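Home Arm Build, Handout 4: From the Shed to the Kitchen Bench
January 22, 2018

Hi all. Last session Emilian and I got the arm talking to the laptop, so this time we're taking it out of the shed and putting it on a real kitchen bench – mine, as it happens. These notes cover what to set up before you let yours anywhere near the crockery.

Joint limits first. Set them in software before you plug in the gripper. I forgot in June and bent a finger bracket on the vice at Sanmont, and Radoslava still brings it up! Fingers open to 120 and no further, wrist speed capped at 22 per cent until you trust it.

Next, cables. Leave enough slack for the wrist to go all the way round both ways, then turn it by hand (power off, please) and watch where the loops swing. If a loop catches on anything at all, re-route it now. Cable ties from the bottom drawer are fine, but don't pull them tight over the connector boots.

Then the objects. You want a mix of shapes and colours:
- something flat with an edge, like a chopping board
- something long and awkward (tongs are a pain, and a great test)
- a small pan with a handle
- a few little rounded things on a plate

Shiny metal gave our depth readings a terrible time. Ecaterina's fix was to average 200 readings and chuck out the silly ones, and her script is in the Greltavgate folder. It's slow, so go and put the kettle on while it runs.

For homework, do one pick and one place with each object and write down the grip force every time. Start at 2000 on the force setting and work down. I'd like your misses as well as your hits, with a line on what you reckon went wrong. Alina has offered to collate the lot if you get them to her before we meet again.

Bring a small Phillips head, your own laptop charger and the spare finger pads if you were the one who took them home.

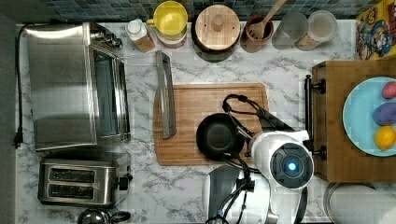
Fig. 1. Kitchen bench setup, with the tongs across the board and the small objects on the blue plate at right.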